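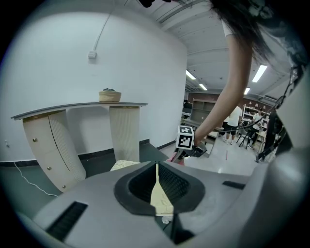
¿Cuánto hay que reservar para un segundo juego de pinzas de mano?

Lo que cueste el par, más una tercera parte para todo lo que no viene en la caja. En el presupuesto que cerramos en abril pusimos solo el precio de las pinzas y nos quedamos cortos antes del verano. Para el próximo ejercicio la partida ya va separada en dos líneas, una de equipo y otra de consumibles y repuestos, y cada línea tiene su propio tope.

Plan de compras del taller de captura
14 de septiembre de 2024

Este apartado del boletín resume lo que vamos a pedir, lo que se aplaza y lo que queda pendiente de oferta. Afecta a los equipos de Brillier y de Tralotbridge, que comparten almacén y, desde este ejercicio, también presupuesto.

Pinzas de mano

Se compran dos pares nuevos a Gondex. La oferta incluye los cuerpos, los dedos y los soportes para los cubos de marcadores, pero no los cubos. Los cubos se seguirán imprimiendo en Tralotbridge con las mismas medidas de siempre. Pedimos también oferta a Selvanayagam, que era algo más barata por unidad, pero el plazo de entrega era de 34 semanas y las pinzas hacen falta antes.

Los dedos de repuesto se piden en el mismo envío. Hasta ahora se pedían sueltos, según se gastaban, y el transporte salía casi tan caro como las piezas. El pedido será de 30 juegos, que al ritmo actual cubren el ejercicio completo con algo de margen. Se guardarán en el almacén y se apuntarán en la hoja común al retirarlos. Quien retire el penúltimo juego de una talla, que avise a compras el mismo día.

Las pinzas viejas no se dan de baja. Dos irán a revisión y el resto se queda como reserva para formación, donde la precisión del cierre importa menos.

Marcadores

El material de impresión de los cubos pasa a consumibles. Son 737 euros para todo el año, una cantidad que incluye las caras adhesivas y la laca mate. El año pasado esta compra se repartió entre varias tarjetas y costó bastante reconstruirla después. A partir de ahora va todo por un solo pedido abierto, con dos entregas.

Recordamos que un cubo con una cara rayada o despegada se cambia entero. Pegar una cara nueva encima sale barato en material y caro en horas, porque la sesión completa se puede perder al procesarla. 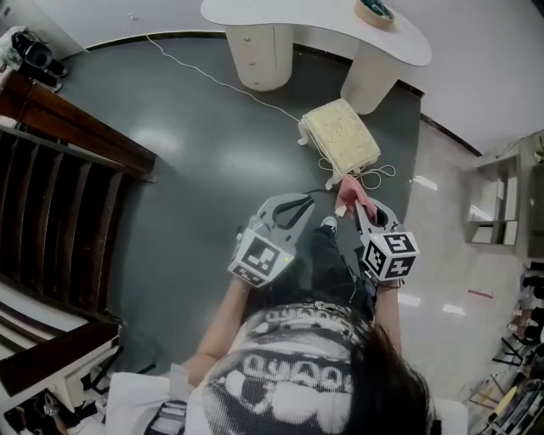
Objetos y telas para las tareas

Esta línea es nueva. Cada responsable de tarea compraba por su cuenta los paños, las cestas y los objetos de casa, y pasaba el tique a fin de mes. El resultado es que tenemos muchas cosas repetidas y otras que no se pueden volver a encontrar en ninguna tienda. El criterio para el próximo ejercicio es el siguiente:

Todo objeto que entre en una tarea se compra al menos por duplicado.
Las telas se compran por lote y en un mismo color para toda la tarea.
Los objetos con más de un año se revisan antes de reponerlos.
Los tiques sueltos se admiten hasta final de mes y después dejan de reembolsarse.

El inventario de lo que ya hay está a medio hacer. Faltan las estanterías del fondo y las cajas que llegaron de Tralotbridge con la última mudanza. Hasta que se termine no se aprobará ninguna compra de menaje, salvo que una tarea esté parada por falta de material.

Muebles

No se compran muebles este ejercicio. Había una petición para añadir dos mesas y un mueble bajo, y se ha decidido cubrirla con cambios de sitio entre zonas. Los responsables de cada zona deben decir qué mesas usan cada semana y cuáles se podrían ceder. Si después de eso sigue faltando algo, se volverá a estudiar.

Cables y alimentación

Es la parte peor calculada del presupuesto anterior. Se contó un cable por aparato y no se contaron ni los alargadores ni los recambios, que son lo que más se estropea. Para el próximo ejercicio se piden 26 cables de datos de la longitud larga, con conector reforzado, y un lote de bridas de velcro. También se ha pedido oferta para llevar tomas de corriente a dos puntos más de la sala. El electricista calcula aproximadamente una jornada de trabajo, que se haría en sábado para no parar las sesiones.

Esta obra solo sigue adelante si la oferta cabe en lo que sobre de la línea de equipo. En caso contrario pasa al ejercicio siguiente.

Horas de personas

Varias peticiones llegaron con el precio del aparato y nada más. Pedimos que cada solicitud indique también quién lo va a montar, quién lo va a calibrar y cuánto tiempo necesita la gente para aprender a manejarlo. En las pinzas de mano, la formación ocupa una mañana por persona, y las primeras sesiones suelen dar menos material aprovechable. Ese tiempo se carga al proyecto que pide el equipo, y hay que preverlo desde el principio.

También conviene prever los turnos. Tener más pares de pinzas no aumenta las horas grabadas si no hay personas para usarlas ni espacio para trabajar sin estorbarse. Por eso se compran dos pares y no los cuatro que se habían solicitado. Los otros dos se revisarán en abril, con los datos de uso de los primeros meses.

Brazo fijo

La compra del brazo de sobremesa queda aplazada. La oferta de Gondex no incluía la base ni el armario de control, y con esos dos elementos el total se salía de lo previsto. Se ha pedido una segunda oferta con todo incluido, y también un precio de alquiler por trimestres para poder comparar. Hasta tener las dos cifras no se toma ninguna decisión.

Cómo enviar peticiones

Las solicitudes se envían por el formulario de compras, una por artículo, con oferta adjunta y nombre del proyecto. Las que lleguen sin oferta se devuelven sin tramitar. Si el artículo ya está en el plan, basta con indicar la línea y la fecha en que se necesita. Las dudas sobre qué línea corresponde a cada compra se pueden consultar con administración, en Brillier, por las mañanas.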